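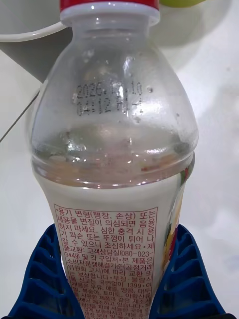
4. Posting a cruelty report in Rimon

Before you start, have the property address and your own notes in front of you. Rimon logs you out after 17 minutes of inactivity and keeps none of your typing.

1. Sign in and choose New Report. Old Report opens the archive, which is very interesting and will cost you your lunch break.

2. Pick the animal from the list. Goats are under "Other livestock", along with emus. We have raised this with Hesen.

3. Enter what the caller saw or heard, in their words. "Dog on short chain, no water bowl" is useful to an inspector. "Monster lives here" is a feeling, and belongs in the Comments box.

4. Set the urgency. Level 6 phones the on-call inspector straight away, at any hour. In April it rang Irfan Majimbun at 3 am over a noisy cockatoo, and he would like it known that the cockatoo was fine.

5. Attach any files. The limit is 78 per report.

6. Press Submit once. The button doesn't change colour, but it has heard you.

Note: If you see Error 429, too many reports are going through together. Wait a minute and press Submit again.

Caution: Never put the caller's name in the Summary field. The Summary is printed on the notice left at the property. Callers' details go in the Private tab, which only Aisyah Goh and the inspectors can open.

7. Write down the report number. Transfers to other shelters are covered in section 5.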